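Can machines do the chores yet? Your questions

We get asked this at every open evening, usually by someone holding a mug and looking hopefully at the sink. The short version is that a few chores are nearly there, a lot are further off than the videos suggest, and we think the gap between the two is the most interesting place to be working right now. Pendo Magesa and Ming-te Chien have put these answers together from the questions that came in through the Histelow contact form up to the end of May. Keep them coming!

What does Histelow work on?

Small, dull, useful jobs. Fetching a tray, putting it down level, wiping a worktop, sorting cutlery, moving parts from a bin to a bench. Half our time goes on kitchens and the other half on light shop-floor work, and the two overlap far more than we expected. A tray of cups and a tray of brackets ask for much the same skills.

Which household chores can a machine really do today?

Floors, of course, and mowing, as long as the garden is kind. Dishwashers and washing machines have been doing the hard middle part of the job for decades, and it's a bit unfair that they never get called robots. The bits on either end (loading, unloading, folding, putting away) are what everyone wants next. In our own kitchen, Prendik can clear a tidy table onto a tray. A messy table with a half-full glass and a napkin stuck to a plate is still a long afternoon.

Why is folding so hard?

Cloth never lies the same way twice. A plate is the same shape whichever way you pick it up, but a T-shirt has to be worked out from scratch every time, and the sleeve you need is usually underneath. Jabari Kirui has been on towels for months and is still cheerful about it. Towels are going well. Fitted sheets we don't discuss.

Do you practise on real machines or on a computer?

Both, and we love the computer side more every month. Cavik is our simulator, and our tray carrying starts there. Our last tray run was 3,278 tries, and a dropped tray in Cavik costs us nothing but a few seconds. The rooms are kept plain to begin with: a flat brown wall, a pale grey ceiling, one yellow tray with a raised rim held between two grey fingers. Furniture and clutter come in later stages, once the grip is steady.
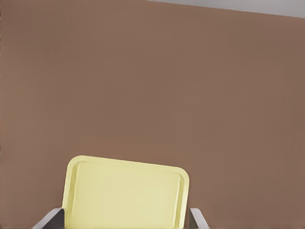
How long does it take to teach a machine a new chore?

It depends far more on the chore than on the machine. Something with one object and one place to put it can be up and going in 2 weeks. Laying a table for guests took us 38 weeks, and it still wants the forks handed over the right way round. Once a machine knows one sort of carrying, the next sort goes faster, and that's the part that keeps us coming in early.

Does what it learns in the simulator carry over to a real kitchen?

A good deal of it does. Light is the usual trouble: a shiny worktop at four in the afternoon looks nothing like the one we drew. Friction is the other. We change the colours, the weights and the slipperiness from run to run so that the real kitchen is just one more odd version of something already practised.

Is shop-floor work easier?

Mostly, yes. The bins stay where they're put, the lights are always on and there's no dog. Chepkoech Tanui looks after our bench trials at Were, where the arm feeds parts trays for a 60 minute stretch and then a person checks the lot. It's slower than a practised pair of hands, but it is wonderfully patient with the boring trays.

Will it break my crockery?

It has broken ours. We buy second-hand plates for that reason, and visitors are welcome to bring any they're tired of.

Can I buy one?

Not from us, and not soon. We'd like Prendik to cope with a kitchen it has never seen before we let one live in somebody's house.

Can I come and watch?

Please do! Write to Peninah Lyimo through the contact form and say whether you'd prefer the kitchen or the bench. Children are very welcome in the kitchen sessions. Flat shoes for the workshop, please, and the doors open at half past six.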